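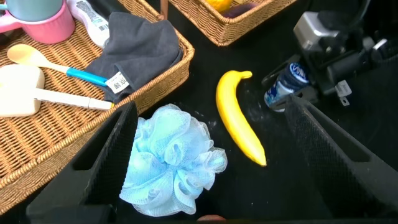
Cold showers: your questions answered

I started having cold showers in July and wrote one small post about it. Over 70 emails later, here are my replies to the ones that keep coming up. Last updated September 20, 2020.

How cold is cold?

As cold as the tap goes! I live in Lemgate, where the water is pretty brisk all year, so yours may be kinder. If that sounds awful, start warm and turn it down for the last 18 seconds or so. That's how Anum Rana got me into it, and I moaned the whole way through.

Should I eat first?

I don't. A big breakfast and then cold water makes me feel a bit queasy. I shower, get dressed, put a thick jumper on and then eat whatever I fancy (porridge, mostly, with far too much fruit).
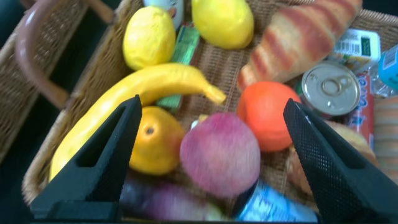 Does it help you lose weight?

Not that I've noticed, and I wouldn't do it for that. What I get is a clear head and a smug feeling until lunch. Cameron Pringle wrote to say he sleeps better too, but he also gave up coffee the same week, so who knows.
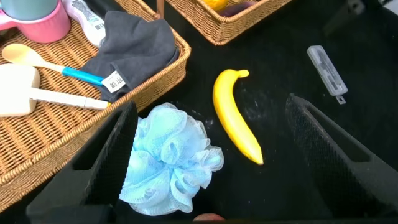

He does swear by breathing out slowly as the water hits your shoulders, and I've pinched that one from him because it really does stop me gasping. If you have a heart problem or you're pregnant, please talk to your doctor before trying any of this.

How do you wash properly in cold water? 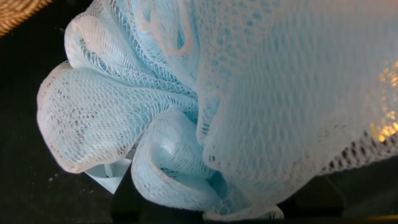
Soap is the annoying bit, as a hard bar barely lathers when the water's freezing. I've switched to a squeezy gel and it's much quicker. Flannels just go heavy and clingy on me, so I'd go for one of those ruffled mesh poufs, the pale blue netting sort, where all the folds whip up a foam from hardly any gel. Rinse it well and hang it up afterwards.

Do you ever have a hot one?

Of course! I'm not a monk. Sunday nights are for a long hot bath.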